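Drirska Strand Two-Finger Hand Gripper

Product page / Hand tools for teaching by demonstration

The Strand is a hand-held gripper with two opposing fingers. A person holds it and does the chore, and the recorded motion is used later to train an arm that carries the same fingers. We sell it to workshops, small laboratories and service companies who want to find out which of their daily chores a machine can already take over.

Can a machine do the chores yet?

We receive this question from almost every customer, so we prefer to answer it before the price. Some chores, yes. Putting a cup on a shelf, moving parts from tray to tray, closing a drawer: an arm trained with the Strand can do these at a useful level if the place does not change much. Folding a shirt is still slow. Cleaning up a kitchen after a family dinner is, in our opinion, not ready, and we ask you not to buy the Strand with this plan for the coming year.

At our test room in Badodcombe we keep a list of 17 chores and repeat it after each change of the finger design. In the last round, wiping a table was completed in 93 percent of tries. Sorting mixed screws was completed in 15 percent. We publish the low number also, as a shop floor has more small screws than tables.

The fingers

The fingers are matte black, with a dark pad on each inner face. The pad is the part which wears first. Small fibers come up at its edges with use, and a frayed tip does not yet mean that the pad must be changed. Please change it when the corner begins to lift from the finger, or when thin objects like a card start to slide. Use both pads from the same set.

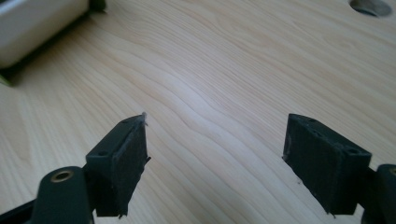
Plenarton wrote to us in March that the pads were never their problem. Their workers could pick up a flat washer from a smooth bench by hand without thinking, and with the Strand they needed several tries, so the trained arm also needed several tries. They asked if we could honestly call this chore automated. We answered that we could not. They now use the arm only for loading trays, and a person still takes the washers.

We think this is a good rule for planning. If your own staff finds a chore difficult with the gripper in the hand, the arm will find it difficult too.

What is in the box

Strand gripper, assembled
3 sets of spare pads
Screwdriver for the finger screws
Printed guide with practice chores

Before you order

Please send us a short list of the chores you have in mind, with the size of the smallest object. We will reply which ones we believe are possible now and which ones should wait. The reply is free, also when the answer is no.

Spare pads and single fingers can be ordered separately from the parts page.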